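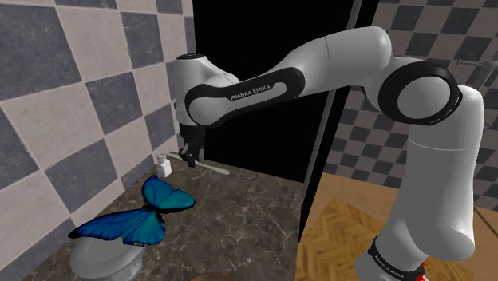 Visit to the Cruickshank stone yard, Plellville
16 Oct 2022

We are planning to change our bathroom next May, and so I went to the open day of the Cruickshank yard in Plellville. I had never visited a place where stone is cut, and I want to write down what I learned before I forget it.

The yard opened at 7 in the morning. Coffee was served in the office, and then a guide took us through the storage hall. The slabs stand upright on steel racks, with a paper label on each one. The yard had 247 slabs in stock that day, most of them marble and granite, and a smaller part slate.

I was most interested in the dark marbles. Under the hall lamps they all looked black to me, but the guide asked us to carry the sample pieces to the door, and in daylight one became green and another one brown. I advise everybody to do the same. The one I liked best is sold under the name Zarton. It has thin gray lines and costs 675 dollars for a countertop of our size, with the hole for the basin included. The edge is polished for an extra 200 dollars, and this I found expensive.

After this we saw the cutting room. The saw works with a lot of water and the floor is wet everywhere, so please take good shoes. We had to stay behind a yellow line, but the noise was still strong.

In the last room there was a table of the company Skullari, which makes sealers and cleaning products. I asked about vinegar, because I use it at home for lime. The answer was very clear: never on marble, the acid leaves dull marks. For daily cleaning they recommended warm water and a mild soap, and a new coat of sealer every year.

Parking is free behind the hall. The bus stops at the main gate, but the walk from there to the office is uphill. I took home two samples, and they are now lying beside our old basin.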